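4.2 Cloth handling

Of the chores in the Kendale set, folding and flattening gave the most trouble. A cup keeps its shape when it is picked up; a cloth does not, and the next grasp has to be planned again from whatever shape is left. We gave the controller 400 demonstrations recorded with hand-held grippers and tested it on 5 cloths it had not met before. Sakalauskas and Wibisono set the starting states by dropping each cloth from a fixed height - the same method used for the towels in Section 3. 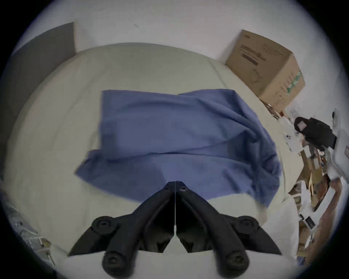

Household Robotics Group, Stindmont

Figure 7. View from the gripper, with its fingers closed over the near side of a rumpled blue cloth.

Folds like the long one across the cloth in Figure 7 are hard to read from a single view. The controller often took a fold for a free edge and pinched 2 layers at once. Flaps and bunched areas caused fewer errors than we had expected, but they slowed the work.

We use cookies to improve your visit. Accept | Manage settings

A person can flatten such a cloth with little thought. Our controller could finish the task on plain cloths, but not often enough to be left alone with a basket of washing. Vaher reports similar limits for shop-floor wiping rags - see Section 5.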